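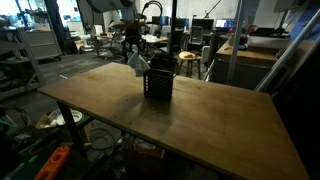
Small black basket on a wooden table, with a white cloth above it.

Clarker Iron-On Transfer Paper, A4, pack of 30

For putting your own printed designs on to cotton bibs, muslins, vests and tote bags. Works with any home inkjet printer. Not suitable for laser printers.

Each pack holds 30 sheets and a printed instruction card. One sheet will do three bibs if you lay the designs out close together. Use it on white or pale fabric, as the colour of the cloth shows through the unprinted parts.

How to use
Print your design in reverse on the plain side. Leave the ink to dry, then trim close to the edge. Iron the fabric flat first, with the steam off. Lay the design face down and press firmly for 60 seconds, moving the iron slowly – the corners need the most care. Let it cool before peeling off the backing.

Wash inside out at 30 degrees. Don't tumble dry or iron over the design.
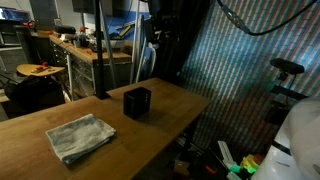 Can I use it on a nursery cushion cover?
Cotton and polycotton covers are fine. Take the cover off the pad before ironing, and avoid velvet, fleece and anything waterproof.

Also in this range
Clarker dark fabric transfer paper, A4
Ustton plain cotton bibs, pack of 3
Sastow fabric pens, fine tip

Delivery and returns
Orders are sent from our Kwofie warehouse within 3 working days. Unopened packs can be returned within 30 days. Opened packs can't be returned unless faulty.

Page last updated 26/09/2023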